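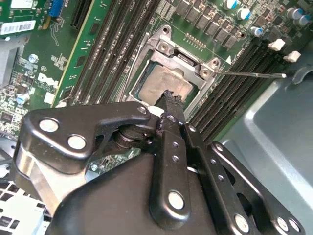
Week 6 is where we stop pushing foam blocks about and start on a job that can go wrong in interesting ways, namely handling a processor at its socket. I've taught this session a few times now and it's my favourite of the lot, partly for the groans. Everything you learned in week 4 about smooth arm paths still counts, but the last few millimetres are a different business altogether. Look at how little there is to aim at: a narrow black fingertip with a rough pad against a dull metal lid, a metal bracket all the way round it, and memory slots on both sides waiting to be knocked. The open lever sticks out to the right over the slots as well, so coming in low from that side is asking for trouble. Come in from above, please.

Two ways of giving a demonstration

You'll do both today, in pairs, and swap halfway.

By hand. You put the arm in its slack mode, take hold of it above the wrist and walk it through the job. You feel contact straight away through your own hands, which is lovely, and most people get a decent first go within minutes. The trouble is that your hands get in the way of the cameras (I have a whole folder of recordings that are mainly sleeve), and you tend to lean on the arm without noticing. When the robot plays it back with no human attached, the path sags.

By remote control. You sit at the Steton desk and move the small arm, and the big one copies you. The cameras get a clean view and the recorded commands are the very ones the robot will use later. What you lose is touch. The desk gives you a faint buzz when the force goes up and that's your lot, so you have to learn to read contact from the screen. It feels like threading a needle in oven gloves for the first half hour. It gets better!

Hanane Ait Brahim ran the January group with me and had them start on remote control cold, with no hand guiding at all. I wasn't keen, but her group ended up with tidier recordings than mine. I still start you by hand, mostly out of stubbornness, and if you'd like to do it her way round just say so at the start.

Before you press record

Put your wrist strap on and clip it to the case, even if you're only at the desk, as you will get up to fiddle with something. Run the Trostateo check and wait for both lights. Open and close the gripper twice with nothing in it. Then write down which socket you're on and who's driving, on the sheet, in pen. Last January we collected 143 demonstrations and I spent an entire weekend working out whose were whose – never again.

Don't touch the socket pins with the gripper or with your fingers. The boards are for practice, but a socket with bent pins is no use to the pair after you.

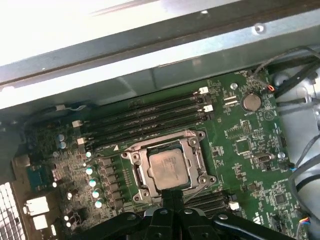 The bit people rush is the pause. When the fingers get to the edge of the part, stop moving the arm, count one, and only then close the gripper. It feels silly and it makes your recording longer, but those still moments are what let the learner tell "arriving" apart from "gripping". If you blend the two into one swoop, you get a robot that starts closing its fingers on the way down, and we've all seen what that does.

Same again for letting go. Open, count one, lift straight up. No sideways wiggle to check it's free. If you do have to wiggle, wiggle on purpose and mark it in the notes column as a correction. I'm happy to have corrections in the set, they're some of the most useful recordings we get, so long as I know which they are.

Jocelyn Beaudoin asked a very good question by email, which I'll answer here for everybody: should you redo a demonstration that was clumsy but got there in the end? Keep it if you could explain each move afterwards. Bin it if you were just lost. A learner copies dithering every bit as faithfully as it copies skill.

Light is worth a minute too. Metal lids and brackets throw glare about, and a patch that's fine from your chair can be plain white to the wrist camera. Check the camera view, move the lamp, check again. Vary it a bit between sets and write down that you did.

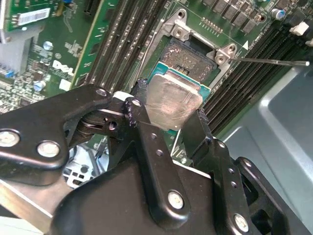 Carrying is its own phase and I'd like it recorded as one. Once the part is in the fingers, don't set off anywhere until you've had a proper look at the wrist view. You want to see the chip between the two fingertips with the metal lid facing up, and you want to know how it's tilted compared with the socket. A slight tilt like the one here is nothing to panic about. Check that the load plate is swung open too, which it is here, and find the lever before you move. If you can see the socket directly beyond the chip, you're in a good spot to line up. Turn first, then travel, then lower. Doing all three at once looks very clever and teaches the robot next to nothing.

If the part slips, let go of the controls and let the arm hold still. Please don't grab for it. Press the red key, save the recording with the word "drop" in its name, and fetch me or whoever's on the desk.

How long should a recording be?

The recorder stops by itself at 600 frames, and that's plenty for one go if you've planned it. If you keep hitting the limit, split the job in two: reach and grip in one, carry and lower in the other. Do say in your notes where you split it.

To hand in

Each pair hands in 14 demonstrations, half by hand and half by remote control, plus one page of notes. On the page I'd like to hear where you hesitated, what you changed between the first and the last, and which of the two methods you'd choose for a job of your own. Bullet points are fine. Put the files in your pair's folder on Brirach and don't rename them after upload, the index gets upset.

Next week we train on what you've recorded, so bring your notes sheet and a bit of patience, and have a look at the chapter on splitting demonstrations into phases if you haven't yet.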